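The Blocks in the Bottom Drawer
What a family keeps, what it gives away, and why the oldest toys are so hard to put in the box

4 June 2020

My mother's house in Brodcombe had a bottom drawer in every room, and every one of them was full. I say this with love. She was a tidy woman in all the ways that company could see, with a front hall you could have eaten supper in, but if you got down on your knees and pulled at a low brass handle you would find yourself in another country altogether — rubber bands, church bulletins, a bicycle bell, the good scissors everybody had been blamed for losing.

I have been thinking about those drawers all spring, as I suppose a lot of people have been thinking about theirs. When you're home for weeks on end you start to open things. My neighbor across the road did her attic first and then her garage, and then she did her sister's garage, and for a while there was a new pile at the end of her driveway every morning with a sign reading PLEASE TAKE. I took a fish kettle. I have never cooked a whole fish in my life, but it was a very handsome kettle and it was raining on it.

What I notice, looking at other people's piles, is how seldom there are toys in them. Clothes, yes, and exercise equipment, and more bread machines than I would have thought our street could hold. But the toys stay in. Ask the owner and you'll get a little shuffle of the feet and something about grandchildren, who may be years off, or who may be nearly grown and living in another state with no interest whatever in a pull-along duck.

Julián Manzano has been hearing that shuffle for 21 years. He runs a repair and resale shop called Soler, two rooms and a porch behind the old feed store, and though he'll mend a chair if you ask nicely, his heart is in playthings. He has dollhouses up on the rafters and a whole wall of tin cars. When I called him he was sitting on the porch gluing the ear back on a rocking horse, and he stayed out there talking to me for most of an afternoon, stopping now and again to tell me the glue was nearly set.

"People bring me the box," he said, "and they put it on the counter, and then they keep one hand on it." He doesn't hurry them. He makes coffee. Often as not they carry half of it home again, and he's glad for them, though I imagine his landlord has views on the matter.

I asked him what goes home most often and he didn't have to think. Blocks. Plain wooden blocks, the kind with the corners gone soft. He can sell an old train to a collector over the telephone, and dolls find their way to doll people, but a bag of blocks is worth next to nothing to a stranger and a great deal to whoever chewed on them. Some are painted and some are bare, and plenty of them have been improved by an owner who'd got hold of a marker.

I knew just what he meant. Our set came from a company called Clokik, long gone now as far as I can tell, in a canvas bag with a drawstring that my brother pulled out and lost within the week. We built the usual things, garages and castles and a hospital for the cat. Then we drew on them. I gave one block a door on each side so that it could be a house from any direction, which I thought was very advanced. My brother drew teeth on his.
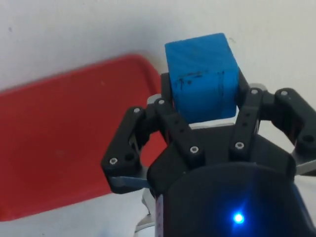

A blue block with a row of marker strokes across its face, held upright, its wood grain visible.

My mother never scrubbed the marker off, and this was a woman who scrubbed potatoes until they squeaked. She put the blocks away with the writing on, and when I opened the bottom drawer of the back bedroom three summers ago, in the July after we lost her, there was my house with its four doors. I sat on the rug quite a long time. My brother came up to see what was keeping me, and he sat down too, and between us we got nothing else done that day.

There is sensible advice to be had on all this, and I've read a good deal of it, some of it twice. Keep one and let the rest go. Take a photograph. Put the maybes in a carton, write the date on the lid, and see whether you've gone looking by next year. A friend of mine who swears by the Kileo method (you sort by size, smallest things first, I have never understood why) cleared her whole upstairs in a long weekend and says she sleeps better. I believe her. She has a lovely clear windowsill and I've admired it out loud.

Julián's advice is looser. He thinks you should wash what can be washed, get a new bag with a drawstring that works, and then let somebody small loose on the contents before you decide anything at all. Borrow a child if you haven't got one handy, he says, once we're all allowed to borrow children again. A toy that gets played with for an afternoon tells you a lot more than a toy you've been staring at. He has watched customers who were ready to guard a box with their lives hand it over quite cheerfully after seeing it dumped out on his porch and put to use, and he has seen it go the other way as well.

He does ask one thing, which is that you leave the marks alone. Parents come in wanting old blocks sanded back to bare wood so they'll look nice on a shelf, and he'll do it, he has the sander, but he grumbles the whole time and charges extra for the grumbling.

My brother and I split ours in the end. He took the teeth, naturally, and I have the house, along with a handful of others that I can't account for and don't need to. They're in the bottom drawer of my own hall table now, under the takeout menus and a flashlight that wants batteries. The fish kettle is in the garage, if anyone would like it.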